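# The Robot That Squeezed Too Hard

Have you ever picked up a full juice box and squirted yourself in the face? Then you already know something that a kitchen robot named Selen had to find out the hard way!

Selen is a robot arm. It lives inside a computer, in a pretend kitchen that was built so robots can practice without breaking anybody's real dishes. A make-believe place like this is called a **simulation**. It works a bit like a video game, except the player is a program that is learning to do chores.

One morning in April, Selen had a simple job: pick up a water bottle, move it over, put it down. Easy, right? You could do it with your eyes half shut.

The gripper closed. It kept closing. The pretend bottle popped out sideways, shot across the counter and dropped off the edge (no splash, it was only a computer bottle, but still!).

## So what broke?

Rosario Messina and Pauline Cropper are the engineers who look after Selen, and they went hunting for the fault. First they checked the motors. Fine. Then they checked the fingers. Also fine.

The trouble was hiding in one number. Selen's program has a setting for how hard to squeeze, and it was supposed to say 2. Somebody had typed 20. One extra zero, and the robot was squeezing ten times as hard as it should!

"I read that line 9 times before I saw it," says Pauline. "My eyes kept telling me it was right."

Selen couldn't tell that anything was wrong, either. You have nerves in your fingertips that shout "too hard!" long before you crush a strawberry. Selen only knew what the number told it.
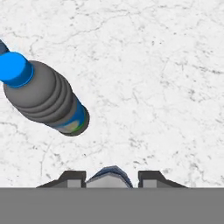
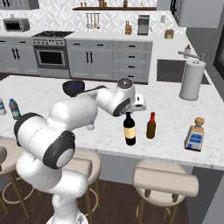

*Top: a bottle lying on its side, with the gripper's two fingers open. Bottom: the whole arm, reaching over the kitchen island.*

## Why bottles are tricky

Bottles look like friendly things to pick up, but they can be pretty sneaky.

- **They're round.** Pinch a round thing a little off to one side and it wants to squirt away. Try it with a wet bar of soap!
- **They roll.** A bottle on its side might move if a finger bumps it before the grip is ready.
- **They aren't all alike.** Thin plastic bends when you squeeze it. Glass hardly bends at all, and if you squeeze it much too hard it can crack.

That last one is what worried Rosario. Imagine a real robot with the wrong number in it, grabbing a real glass bottle while you were standing next to the counter in your socks. Yikes.

## Fixing it

Changing 20 back to 2 took no time at all. But typing mistakes happen to everybody, so the engineers added a safety helper called Skavent. Skavent is a little program that reads the squeeze number before Selen is allowed to move. If the number is too big, the arm stays put and a message pops up asking a human to take a look.

They also taught Selen to close its fingers slowly and stop as soon as it feels the bottle push back. Squeeze a bit, check, squeeze a bit more, check again. That's a lot like how you'd pick up an egg!

## Try it yourself

Ask a grown-up for an empty plastic water bottle and lay it on a table. Now pick it up with just two fingers, one on each side. Find the gentlest squeeze that still lifts it. Next, try pinching it closer to the cap. Does the other end droop? Put a little water in, screw the cap on tight and try again. Did you have to squeeze harder?

Write down what you find, and draw where your fingers went.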